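Week 4 handout: Working close to walls

Okay, this is the part of the course where I get fussy. Last time we did speed limits and the stop button, and Thomas Vitale asked me why the lab rules have a whole page on corners. Fair question! Corners are where I've bent the most fingers (two sets in my Jaston days, and I still have one of them in a drawer).

The basic rule is 38 millimeters. With the gripper open, neither finger gets closer than that to any fixed surface unless the task calls for contact, and if it does, you write that on the run sheet before you power up. Measure from the fingertip, please, not from the mounting base. People forget the fingers spread, so a path that's fine closed can be a bad one open.

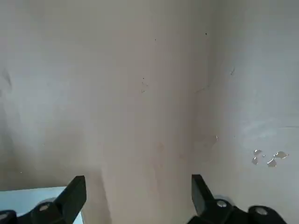
Fig. 3. Wrist camera view into an inside corner, fingers apart. Note the droplets on the right-hand wall.

Water gets its own line on the checklist. If you spot drops on a surface near the arm, pause the run, wipe them up, and look at the cable and the finger screws before you start again. I don't care if it's three drops or a puddle, the rule is the same.

Marks on the wall go in the log too. Scuffs, specks, smudges, all of it, with a note of where they are. Otherwise you can't tell a new scrape from an old one, and we end up arguing (the Drelell log is up to entry 861 and I've read almost all of it, so I know what I'm talking about).

For next time: read the Prerex checklist, pages one to six, and bring a filled-in run sheet for your own corner task. Pencil is fine. Sheets go in the tray by my door before 9 a.m.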